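4. What We Learned About Room Echo

Our group (Şengül Bozkurt, Selim Öztürkmen and Sølve Halvorsen) clapped in 14 rooms at Pindton and timed how long each clap took to die. The stairwell won, at almost 2 seconds. The library asked us to leave after six claps, so its result is thin.

Curtains helped more than carpet. Bare walls were the worst, which will surprise no one who has eaten in the cafeteria at noon. Our room model leaves out furniture - and people, who absorb sound but wouldn't hold still.

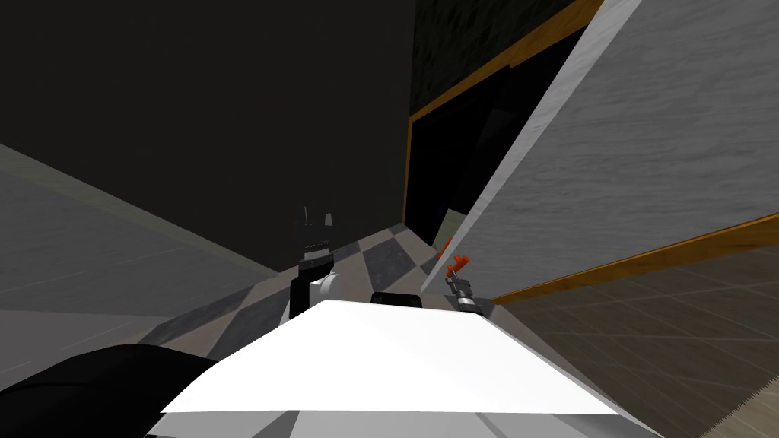
Figure 6. Simulated interior, walls and floor, tilted view.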